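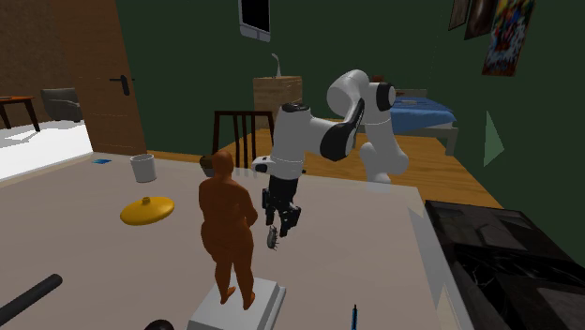 손가락 끝이 물체 바로 옆까지 내려가는 것은 잘 되는데, 닫는 순간 물체가 옆으로 튕겨 나간다고 Saoirse Ní Bhriain 님이 게시판에 적어 주셨습니다. 시뮬레이션 셀을 새로 설치한 분들이 가장 많이 보내는 문의라서 이 페이지의 첫 항목으로 올립니다.

Musteseck 테이블 셀 자주 묻는 질문
설치, 점검, 복구
최종 수정 2023년 4월

그리퍼를 닫으면 물체가 튕겨 나갑니다

먼저 물체의 충돌 형상을 확인하세요. 화면에 보이는 메시와 물리 엔진이 계산에 쓰는 형상은 따로 저장되어 있습니다. 표시 메뉴에서 '충돌 형상 보기'를 켜면 겹쳐서 나옵니다. 작고 둥근데 한쪽에 가느다란 돌기가 나 있는 물체는 볼록 껍질로 자동 변환하면 돌기 사이가 모두 메워집니다. 그러면 손가락이 아직 닿지 않은 것처럼 보이는 위치에서 이미 접촉이 일어나고, 다음 스텝에서 큰 반발력이 걸립니다.

이런 물체는 볼록 분해로 다시 변환하고, 조각 수 상한을 8로 두세요. 상한을 더 올려도 되지만 로딩이 길어집니다. 변환을 마친 뒤에는 물체 캐시를 지우고 장면을 다시 불러와야 합니다. 캐시를 지우지 않으면 예전 형상이 그대로 남습니다.

형상에 문제가 없으면 닫힘 속도를 절반으로 낮춰 보고, 그래도 튕기면 아래의 물리 스텝 항목으로 넘어가세요.

물리 스텝은 얼마로 맞춰야 하나요?

기본값은 200Hz입니다. 팔만 움직일 때는 이 값으로 충분합니다. 손가락 관절이 여러 개인 그리퍼로 작은 물체를 집을 때는 서브스텝을 2로 올리세요. 스텝 주파수 자체를 바꾸면 제어기 게인도 다시 잡아야 하므로 서브스텝 쪽을 먼저 건드리는 편이 일이 적습니다.

제어 주기와 물리 스텝은 정수배 관계여야 합니다. 맞지 않으면 로그에 경고가 한 줄 나오고 실행은 계속됩니다. 경고를 무시하고 돌린 에피소드는 재생할 때 관절 궤적이 조금씩 어긋나니 버리는 것을 권합니다.

로봇 베이스가 테이블에 파묻히거나 공중에 떠 있습니다

테이블 모델을 바꾼 뒤에 생기는 문제입니다. 베이스 좌표는 테이블이 아니라 방의 원점을 기준으로 저장됩니다. 순서는 다음과 같습니다.

1. 시뮬레이션을 정지합니다. 일시정지 상태에서는 베이스를 옮길 수 없습니다.
2. 테이블 상판 높이를 장면 파일에서 읽습니다.
3. 로봇 설정 파일의 base_z에 그 값을 넣습니다.
4. 팔이 테이블의 먼 쪽 가장자리 너머에서 넘어오는 배치라면 base_x도 확인합니다. 첫 번째 링크와 상판 사이에 최소 여유가 있어야 합니다.
5. 홈 자세로 보낸 뒤 충돌 목록이 비어 있는지 봅니다.

5번에서 링크 0과 테이블의 접촉이 하나라도 남아 있으면 홈 자세에서 팔이 가늘게 떨립니다. 떨림을 감쇠값으로 잡으려고 하지 마세요. 위치가 틀린 것이 원인입니다.

테이블 위의 물체는 어디에 둬야 하나요?

조작 대상이 아닌 물체도 모두 충돌 계산에 들어갑니다. 받침대에 세운 인물상처럼 키가 큰 물체는 팔꿈치와 전완의 이동 경로에서 빼 두세요. 경로 계획기가 피해 가기는 하지만 계획 시간이 눈에 띄게 늘어납니다. 뚜껑이나 컵처럼 낮은 물체는 시작 자세에서 손가락 바로 아래만 아니면 됩니다.

가장자리에 걸친 물체는 초기화 직후 떨어질 수 있습니다. 무작위 배치를 쓸 때는 placement 항목의 여백 값을 물체 반지름보다 크게 잡으세요. 떨어진 물체가 바닥에서 계속 구르면 안정화 판정이 끝나지 않아 에피소드가 시작되지 않습니다.

가구와 벽도 충돌 대상인가요?

기본 설정에서는 테이블과 바닥만 충돌 대상이고, 의자나 침대, 벽은 화면에만 나옵니다. 팔을 뒤로 크게 젖히는 작업이라면 가까이 있는 가구의 충돌을 켜세요. 방 전체를 한꺼번에 켜는 옵션도 있으나 구형 그래픽 카드에서는 권하지 않습니다.

홈 자세로 돌아가지 않고 중간에 멈춥니다

로그에서 오류 번호를 확인하세요.

521번은 관절 목표가 한계를 벗어났다는 뜻입니다. 로봇 모델을 업데이트한 뒤 예전 홈 자세 파일을 계속 쓰면 나옵니다. 홈 자세 파일을 새로 저장하면 없어집니다. 관절 한계를 넓혀서 해결했다는 글이 Vinance 게시판에 있는데, 그렇게 하면 손목이 반 바퀴 더 돌아간 자세로 저장되는 일이 있으니 따라 하지 마세요.

96번은 자기 충돌입니다. 그리퍼를 다른 모델로 교체하고 충돌 제외 목록을 갱신하지 않은 경우가 대부분입니다. 도구 메뉴의 '인접 링크 다시 계산'을 한 번 실행하고 저장합니다.

번호 없이 멈추면 제어기 프로세스가 죽은 것입니다. 시뮬레이터를 그대로 둔 채 제어기만 다시 띄울 수 있습니다. 이때 팔은 마지막 목표를 유지합니다.

그리퍼를 교체하는 절차를 알려 주세요

1. 손목 끝의 장착 프레임 이름을 확인합니다. Prajapati 플러그인으로 가져온 모델은 이름 앞에 접두어가 붙습니다.
2. 기존 그리퍼를 삭제하고 새 모델을 장착 프레임의 자식으로 넣습니다.
3. 손가락 관절의 모방 비율을 확인합니다. 한쪽 손가락만 움직이면 이 값이 빠진 것입니다.
4. 도구 중심점을 두 손가락 끝 사이로 다시 잡습니다.
5. 아무것도 집지 않은 상태로 여닫기를 몇 차례 반복하고 관절 전류 그래프를 봅니다. 끝점에서 값이 계속 올라가면 닫힘 한계를 조금 줄입니다.

4번을 빼먹는 분이 많습니다. 도구 중심점이 예전 그리퍼 기준으로 남아 있으면 손가락이 상판을 누르거나 물체 위의 허공에서 닫힙니다.

이 절차는 Cillian Hanrahan 님과 Yaqin Hao 님이 보내 주신 메모를 바탕으로 고쳐 썼습니다. 이전 판에는 3번이 없었습니다.

물체가 손가락 사이에서 천천히 미끄러집니다

마찰 계수를 올리기 전에 접촉점 수를 보세요. 손가락 안쪽 면이 곡면이면 접촉점이 하나뿐인 경우가 있고, 이때는 계수를 아무리 올려도 물체가 축을 따라 돕니다. 손가락 안쪽에 얇은 상자 모양의 패드 형상을 덧대면 나아집니다. 패드는 렌더링에서 숨김 처리해도 됩니다.

그다음에 물체의 질량을 확인합니다. 메시에서 밀도로 자동 계산한 질량은 단위가 틀어지기 쉽습니다. 밀리미터 단위로 만든 모델을 미터로 읽은 경우가 대표적입니다.

카메라를 옮긴 뒤 앞쪽 물체가 화면 아래에서 잘립니다

카메라 높이를 올리거나 시야각을 넓히세요. 앞쪽에 둔 물체가 작업 지점을 가리지 않으면 그대로 써도 됩니다. 카메라를 옮긴 다음에는 외부 파라미터를 다시 내보내야 하고, 이전에 기록한 에피소드에는 이전 파라미터 파일을 짝지어 두세요. 파일 이름이 같아서 덮어쓰기 쉽습니다.

정기 점검은 무엇을 하나요?

시뮬레이션이라 기름칠할 곳은 없지만 다음 작업은 주기적으로 해 두는 것이 좋습니다.

물체 캐시와 셰이더 캐시 비우기
홈 자세, 충돌 제외 목록, 카메라 파라미터 백업
기준 에피소드를 재생해 최종 관절값 비교
로그 폴더 용량 확인

기준 에피소드의 관절값이 지난번과 다르면 업데이트된 패키지부터 찾아보세요. Drorkex 드라이버는 자동 업데이트가 켜진 상태로 설치되므로 버전을 고정해 두기를 권합니다.

예전 장면 파일을 열 수 있나요?

열 수 있습니다. 다만 조명과 재질 설정은 기본값으로 돌아갑니다. 충돌 설정과 로봇 위치는 유지됩니다. 변환한 파일은 이전 버전에서 다시 열리지 않으니 사본을 먼저 만드세요. 구형 형식 지원은 7월 배포판까지 유지됩니다.

문의할 때 무엇을 보내야 하나요?

장면 파일, 로봇 설정 파일, 멈춘 시점의 로그를 한 폴더에 묶어 보내 주세요. 화면 녹화만으로는 접촉 문제를 판단하기 어렵습니다. 물리와 충돌은 Amirhossein Safavi, 설치와 라이선스는 Kevin Geraghty가 답변합니다. 게시판에 이미 글을 올렸다면 그 글의 주소를 같이 적어 주세요.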